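ホーム 事業のご案内 採択課題 進捗報告 お知らせ お問い合わせ

Zandwood 棚作業ソフトウェア開発 中間進捗報告
Grumance 助成事業ご担当の皆様
2021年10月25日

平素より温かいご支援をいただき、ありがとうございます。前回のご報告では計画の話ばかりが長くなり、肝心の手元の作業が見えにくかったとのお声を頂戴しました。今回はなるべく現場で起きていることから書くつもりですが、もともと話の長いほうですので、どうか少しだけお付き合いください。

この期間の中心は、店舗棚での手作業を頭部視点の映像から読み取り、動作計画に渡せる形にする部分でした。社内でFragkouと呼んでいる知覚モジュールと、その後ろにつながるZandwood本体の計画器です。Stilportの店舗で収録した211本の映像のうち、手と棚と品物の注釈まで終わったものが171本になりました。残りは注釈の方針そのものを見直している最中のもので、急いで埋めずに置いてあります。

当初の見込みでは、棚板の前縁さえ安定して取れれば、あとは比較的素直に進むはずでした。前縁は長い直線ですし、明るい照明の下で撮った試験用の棚では、ほとんど手をかけずに検出できていたのです。ところが店舗の棚では、縁に手がかかり、トレイが前にせり出し、奥は影に沈みます。

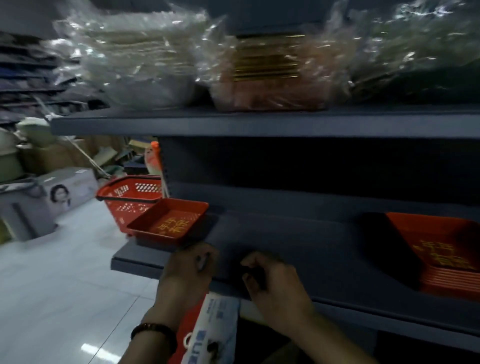
そのため、前縁の推定を一枚ごとに独立して行う方式はやめ、直前までの推定を引き継ぎながら更新する方式に切り替えました。頭部の動きが大きいときは観測の重みを下げ、視界が落ち着いたところで取り戻す、という考え方です。書いてしまえば一行で済みますが、重みの下げ方にはずいぶん迷いました。下げすぎると古い棚の位置にいつまでもしがみつき、振り向いたあとにも同じ場所に棚があると言い張ります。今の設定でも、振り向きの直後は推定が遅れることがあります。

もう一つ手間取ったのが透明な包装です。セロハンや袋の皺に照明が当たると、小さな白い反射がいくつも出て、以前のFragkouはその一つひとつを別の物体の端と見なしていました。ひどい場合には、一つの包みが小さな品物の集まりとして計画器に渡ります。計画器のほうは律儀ですから、その全部を避けようとして、手の入る隙間がないと返してきます。夜中に記録を眺めていて、しばらく計画器の不具合だと思い込んでいたのは、お恥ずかしい話です。

対策として、反射らしい領域には「不確か」という印を付けたまま後段へ渡すことにしました。知覚の側で無理に白黒をつけず、計画の側で余裕を見る形です。あわせて、包装と中身を別々の注釈に分けました。たとえばトレイに透明なシートがかぶさっている場合、掴む対象はトレイの縁であって、盛り上がったシートの頂点ではありません。旧来の注釈では両方をひとまとめの輪郭で囲んでいたため、把持候補が頂点側へ引っ張られていました。
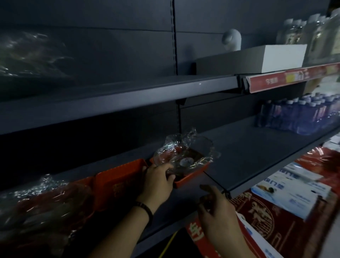 報告者 沢渡 織江
Zandwood 知覚・計画ソフトウェア担当主任

注釈を分けた効果は、思っていたより早く数字に出ました。評価用に取り分けておいた映像で、手が品物に触れている区間を正しく言い当てた割合は86%です。旧版とは評価の手順が変わっているため、単純に並べてお見せすることは控えますが、同じ映像を見比べると、トレイの縁にかかった指を取りこぼす場面は目に見えて減っています。誤りが残っているのは、手のひらが影に入って棚の色と近くなる場面と、触れる寸前で手が止まっている場面です。後者は人が注釈を付けても意見が割れますので、「接近中」という区分を新しく設けるかどうか、チーム内で相談しているところです。私自身は設けたい側なのですが、区分が増えると注釈の手間も増えるので、もう少し考えさせてください。

両手の扱いについても触れておきます。棚の作業では、片手でトレイを押さえ、もう片方の手は縁のそばで待っている、ということがよくあります。以前の計画器は、動いていない手を「使われていない手」として捨てていました。これを改め、待っている手も次の支えの候補として保持するようにしました。計算は少し重くなりましたが、動作の切れ目で計画が途切れることが少なくなり、再生画面で追っていても流れがずっと自然です。まだ模擬環境での確認にとどまりますので、実機での値は次回のご報告に回します。

道具まわりでは、注釈画面に前後の映像を並べて見る機能を加えました。ご要望をいただいていた閲覧用の画面も同じ仕組みの上に載せてありますので、Grumanceの皆様にも近いうちに触っていただけると思います。操作の説明書がまだ走り書きのままで、こちらは早めに整えます。

予算につきましては、計算機の利用料が見込みをやや上回り、そのぶん出張費が下回っています。費目間の流用が必要になりそうな場合は、事前に書面でご相談いたします。

お願いしたいことが2点ございます。まず、Stilportでの追加収録についてです。通路の暗い側の棚が今の映像にはまだ足りず、影に入った手の誤りを減らすには、どうしてもここを厚くしたいと考えています。収録計画の変更届の書式をお送りいただけますでしょうか。次に、評価用映像の共有範囲についてです。閲覧画面を公開する前に、どなたまでご覧いただいてよいのかを確認させてください。

来年3月までの予定としては、接触区間の区分の見直し、振り向き直後の遅れの改善、そして計画器を実機につないだ通し試験を考えています。通し試験は品物の種類を絞って始め、透明な包装のものは後半に回します。順番を逆にしたほうが学ぶことは多いのかもしれませんが、まずは一通りつながったところをお見せしたく、この順にいたしました。日程が固まりましたら、ご見学の候補日と合わせて改めてご連絡いたします。

前の報告 一覧へ戻る 次の報告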